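Slides are on the shared drive. These are my notes, so they ramble. Talk slot is 25 minutes including questions, keep an eye on the clock!

**Opening (before the first slide)**

Hi everybody, thanks for coming back from lunch. I run the small goods side at Iltwood, so wallets, pouches, leather bags, that sort of thing. I'm going to talk about the Masilela kit, a pair of handheld grippers plus the software and the support plan, and whether I think a shop our size should spend money on it. I paid for ours. Say that early, people always ask.

Quick show of hands – who has tried to teach a robot to pick up something floppy? OK. And who gave up? (wait for the laugh, move on if there isn't one)

**What we wanted**

Boxes are easy. We've had a little arm stacking cartons for ages and it does fine. Leather is a whole other thing. You grab a bag by one side and the other side slides off and does whatever it wants. So I was looking for a way to show a robot how our people handle soft goods, without having to write any code, and without having a full robot cell parked in the middle of my packing room.

The idea with the kit is that you hold one gripper in each hand and do the job yourself. The grippers record what you do, you send the recordings off, and a few weeks later you get back a skill you can load onto an arm. That's the sales version anyway. I'll get to the weeks part.

**Using it**

First day is awkward. You feel like you're eating soup with salad tongs. So-yul Ha from our packing team went first because she has the steadiest hands in the building, and even she was dropping things all morning. By the end of the week she was quicker than me by a mile, and she's the one who figured out that you want to pinch a fold instead of an edge. An edge slips. A fold gives the fingers something to hold. 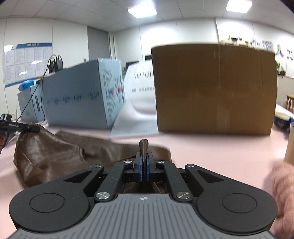 The other big thing is pace. Everybody goes too fast in the beginning, me included, and then the software throws the recording out. We got 60 recordings done on the first full day and I was feeling pretty great about it until I saw how many got rejected. Slow down at the moment you close the fingers, slow down again when you let go, and in between you can move like a normal person.

Also, wear the wrist straps. They look dumb. Wear them.

(If there's time: story about the zipper pull. If not, skip it.)

**Stuff I like**

The finger pads. They're soft enough for finished leather, and we checked every piece under the bench lamp afterward and didn't find a mark I'd worry about. I was ready to be mad about this one and I wasn't.

Setup is quick. Seven minutes from opening the case to the first recording once you've done it a couple of times. We work on whatever table is free, with all the usual clutter, and it didn't seem to care.

Support is good too. I get Dragica Stojanovska at the Kukovgate office almost every time I call, and she picks up the phone like a human being and doesn't read me a script.

**Stuff I don't like**

Weight. Four hours a day is the most I'd ask of anyone, with breaks, and I'd swap people out before that. My forearms were sore for days.

The wait. They quoted me five weeks for the first skill and it came in later than that. The second one was on time, so maybe we just hit a bad patch – but plan for it.

The manual. Oh boy. The section on calibration sends you to a page that doesn't exist. Ask for the printed quick card, it's way better, and they don't put it in the case unless you ask.

And shiny surfaces. Glossy leather under bright ceiling panels gave us more rejected recordings than the matte stuff. We turned off one row of lights and it got better. I can't prove that was the reason, so don't quote me.

**Compared with Paro**

I'll get this question so let me just answer it. We had the Paro kit on loan in June. Lighter, nicer case, cheaper to rent. But the fingers didn't open wide enough for our thicker bags and that was pretty much the end of it for us. If you do card holders or key fobs, try that one first!

**Would I buy it again**

Yes, with a rental month up front. Ask for it, they'll do it. Bring your worst product to the demo, the one your own people complain about, and see how it goes with that one.

Go to questions. Have the price sheet handy, and remind folks that the spare pads are extra.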